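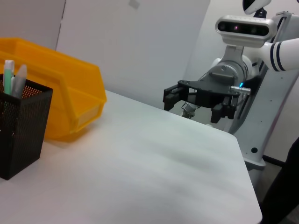
Marion Purves wrote in to say that she has tried every system going for the cupboard under the sink and that all of them fall apart by January, so would I please stop being cheerful about it and tell her what to do with forty-odd half-used things. Fair enough, Marion! I've had a version of that cupboard in every place I've lived, and I've only got on top of it in this one, so let me tell you how I keep mine. It isn't fancy.

## Empty it all the way

I know, I know. But you can't sort a cupboard by reaching into it. Take everything out, the pipe brush and the mystery sponge and the bag of bags, and put it on the floor on newspaper. Then get down there with a flashlight and look at the back wall and the pipes. Run your hand along the underside of the trap. If your fingers come away damp, stop tidying and fix that first. When I did ours I found the slip nut weeping, and I'd been blaming the smell on the dishcloths for months.

Wipe the floor of the cupboard with warm water and a squirt of dish soap and leave the doors open overnight. I used to line mine with shelf paper and I've given up on it – it hides leaks and goes furry at the corners. A cheap boot tray does the job better, and you can lift it out and rinse it in the tub.

## The 143 rule

This is a silly one but I stand by it. The first time I cleared out the sink cupboard, the hall closet and the laundry shelf together, I wrote everything down, and I had 143 cleaning things. A hundred and forty-three! Three of them were the same oven cleaner, all opened. Now I write the list on an index card taped inside the door and I don't buy anything that's already on it. When something runs out I cross it off. When the card is a mess I write a new one.

What I really use, week in and week out:

- dish soap
- white vinegar
- baking soda
- a plain bathroom cleaner
- a floor cleaner
- one scrubby powder for the sink
- laundry soap

That's seven, and I could probably live without the floor cleaner. Everything else is for once-in-a-while jobs and lives up high in the hall.

And please, since somebody always asks: don't mix them. Vinegar is lovely and bleach has its uses, but they should never meet, and the same goes for bleach and ammonia. I keep my one bottle of bleach in a different room so I can't get absentminded about it. If you have little ones or a nosy dog, put a latch on the door or move the lot up high.

## Heavy things in front

Everybody puts the heavy jugs at the back because they're tall. Then you knock over the little stuff every time you drag one out. Put the jugs right at the front on the hinge side, where you can grab the handle without bending double, and put the light things behind them. Spray bottles can hang by their triggers from a tension rod across the top. Mine came from Tukex and it has held five bottles for a couple of years, though I do give it a twist now and then when it starts to sag.

Rags go in a bag on the inside of the door. Old T-shirts cut into squares are the best rags, old towels come second, and anything with a lot of polyester in it just pushes the water around. Cut the hems off or they scratch.

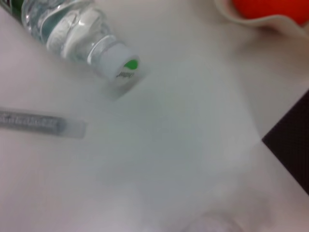 The other thing I'd say about buying jugs in the big size is to do it only for what you go through fast. I got carried away at the Irnine warehouse sale and came home with enough window cleaner for a high school. It took me four years to get to the bottom of it, and by then the stuff had gone a bit cloudy and left streaks on everything (I finished it on the garage windows, where it couldn't do any harm).

If you do decant from a big jug into a small one, label it right then, before you put the lid on. Masking tape and a permanent marker. Write what it is and how much water you added. Don't use an old drinks container for anything you wouldn't drink, ever, even with a label on it, even for an afternoon.

## Brushes and sponges

Stand your brushes bristle up. A brush that sits on its bristles in a puddle goes flat and starts to smell, and then you end up throwing it out when there was plenty of life left in it. Callum MacRitchie, whose hardware store on the Skinavdale road I am in far too often, sells a vegetable brush with stiff plant bristles that I use for the grout behind the faucet, and it beats any grout brush I've paid more for.

Sponges I'm strict about. They get rinsed and squeezed and stood on edge at night, and they get swapped out when they start to smell, no arguments. The old one gets a corner snipped off so I know it's been demoted to bathroom duty. Two corners off means toilet floor and then trash.

## Keeping it that way

Marion, this is the January part. I don't do a big reorganize anymore. I do 13 minutes with the kitchen timer on the first morning of the month while the coffee is brewing, and I stop when it rings even if I'm holding something. Check the pipe with your hand, wipe the tray, look at the card, throw out anything with less than an inch in it that you've been walking around. Then shut the doors.

Some months I skip it, and the next one takes a little longer. If you do get a stubborn ring on the tray from a leaky jug, a paste of baking soda and a few drops of water left on for half an hour will usually shift it. Rinse well, and dry it before it goes back in, or you'll be wondering about that trap all over again.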